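Teaching a Home-Built Gripper to Hold a CPU

Project report, workshop module, July

So for my project I picked the job everybody in our shared workshop hates, which is putting a processor back in its socket. I wanted to see if the arm on my bench could do it! I called the project Etgate, after the folder I'd been dumping all my code into (I'm bad at names).

The first 2 weeks went on the gripper. My early fingers flexed so much that a chip would swing sideways the moment the wrist turned, so I redid the linkage with flat black plates and proper pins, and after that the slop was mostly gone. I also dropped the closing speed way down. Slow is boring to watch but it's so much kinder to the parts.

For practice I used a dead processor over a flat foam block and ran 300 pickups, writing down every drop in a notebook. My log script saved 1,518 lines in total, most of them me changing one number and trying again. The thing that helped most was gripping the chip by its edges and keeping the wrist still for a moment before moving over.

Then came a real board, an old Dell with the socket already opened up and the lever out of the way.
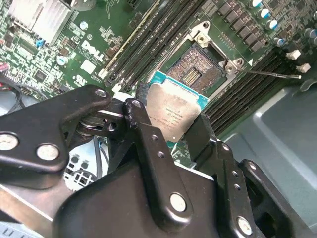 2 min read

The tilt is what I'm still fighting. The chip has to come down level, and those gold pins in the socket do not forgive a corner landing first. I set the last 18 mm of travel to a crawl and put a stop key right under my left hand, just in case.

Next on my list is softer jaw pads, and a small script to level the chip before it goes any lower.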